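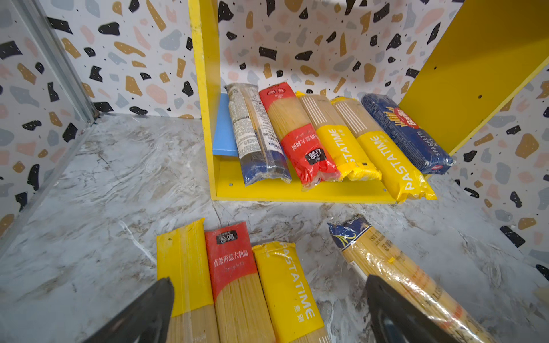
The yellow shelf, bottom board, with some of the spaghetti on the worktop.

We have too much spaghetti. I knew this in a general way, but it was only when I sat down with the shopping receipts that I saw how it happened. One of us buys a packet, the other doesn't know and buys a packet, and then the shop in Nermont has an offer on.

Sunday, October 21, 2018 was wet and I had nothing else on, so I did the pasta shelf. It's a small yellow unit with a blue board in it, and it has been painted more than once. I bought it from a man in Bindby in July and have been meaning to touch up the chips on the front edges ever since.

Spaghetti is an awkward thing to store. The packets are long and slippery, and they don't stand up on their own for long. Flat in a pile works until you want the one underneath. I've tried tall jars, but the ones I had were too short by a thumb's width, and I wasn't going to snap the pasta to suit a jar.

What I like best is leaning them back in a row, side by side, labels facing out. PASTATIME bags next to each other, the dark blue one at the end. They do stick out over the front a bit and I've stopped minding. The red packet with the Chinese writing is the one I reach for most. It has a clear part, so you can see how much is left, which the more printed ones are no good for.

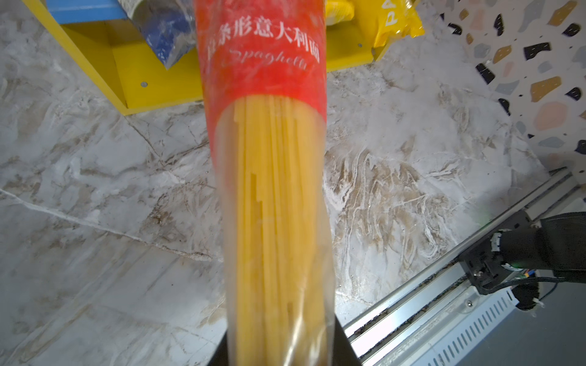
Joyce Odera wrote after my last kitchen post that I should give up on packets altogether and put everything in one long tin, whatever the make, as it all cooks the same. I don't agree with the last part. Some of ours is done in 8 minutes and some needs a good deal more, and if you mix them you get a pan of half soft and half chewy. The cooking time is on the packet – that's reason enough to keep the packet.

I did think about a tin for the opened ones. For now they get a clothes peg on the end and go at the front.

The other thing I tried was using the blue board as a proper shelf, lying across. It gives you a second level, but the packets hang over the edge there too and you lose height underneath. I may go back to it if we start keeping rice in there.
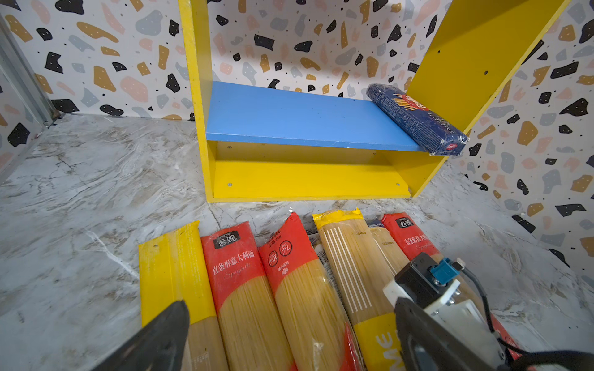
Blue board used as a shelf, one packet up and the rest on the worktop.

New rule in this house: no more spaghetti until we've eaten four packets. Kulsoom has agreed to it. At 200 grams a night between the two of us it shouldn't take very long, and I've got a jar of anchovies to use up anyway.

Recent posts
Descaling the kettle
What I keep under the sink
A new handle for the Moren drawer
Beans, soaked and not soaked
Saturday at the Chege market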